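From: Raluca Coman
To: Trincombe Owners List
Date: 10/22/26
Subject: Re: Broken exhaust manifold stud, rear cylinder

Edmund Olszewski wrote:

> Went to change the manifold gasket on my Trincombe over the weekend and
> the rearmost lower stud snapped when I put the wrench on it. It broke
> just below the face of the head, so there is nothing to grab with
> pliers. The other studs came out fine with heat and oil.
>
> I tried one of those screw extractors and it started to twist, so I
> stopped before I broke that off in there too. The hole I drilled for it
> is a little off center, toward the block side.
>
> Do I have to pull the head? The car has 46 thousand on the rebuild and
> I would like to leave it together if I can. Also, is the Kenditz stud
> kit any good, or should I hold out for original ones?
>
> Edmund

Edmund,

You were right to stop. A broken extractor is much harder than the stud and an ordinary drill bit won't touch it. I have been through this on two of these engines and both times the head stayed on the car.

First, get the manifold all the way out of the way. Take the steering shaft shield off as well, it is held by two small bolts and you gain a lot of room for the drill. Soak the stud with penetrating oil and leave it overnight. Do it again in the morning.

Then get a set of left-hand drill bits. Start one size up from the hole you already have and run the drill slowly in reverse. On my first one the bit caught and the stud backed out by itself. On the second it didn't, and I had to weld a nut on.

For the weld, lay a flat washer over the hole, fill the middle with weld until it is joined to the stud, then put a nut on top and weld that to the washer. Let it cool until you can just about touch it and work it back and forth a little at a time. It took me three nuts. Disconnect the battery and the alternator before you strike an arc — I know a man who forgot and bought a new alternator.

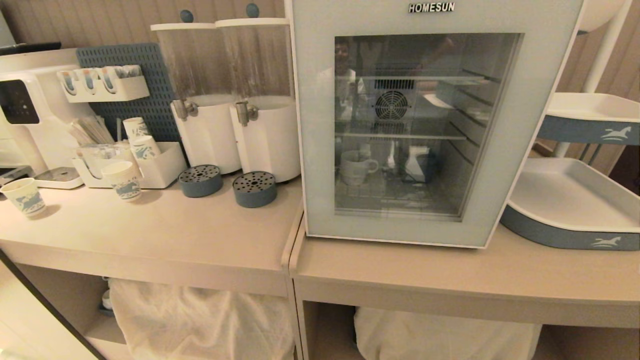 Does the off-center hole mean the threads in the head are ruined?

A hole that is slightly off usually leaves enough thread to clean up with a tap, and if one side is chewed you can fit a thread insert without taking the head off.

If you do need an insert, make a drill guide. I took a scrap piece of steel bar, drilled it to match two of the good stud holes and the bad one, and bolted it to the head. It kept the bit straight. Grease the flutes of the tap so the chips stick to it, and blow the hole out before you put anything in it.

On the studs, the Kenditz kit is fine. I have had one on my car since August of last year with no leaks. The nuts that come with it are plain steel, so I threw those away and used brass ones. Morin had the originals for a while but the last time I called they were out and had no date for more.

Use anti-seize on the threads, run the studs in by hand, and tighten the nuts from the center outward. Go over them again after the engine has been run and cooled down.

If you would like to borrow my guide bar and the left-hand bits, I can bring them to the Trovemden meet. Let me know which side of the head the dowel is on, as there were two versions and my bar only fits the early one.

Raluca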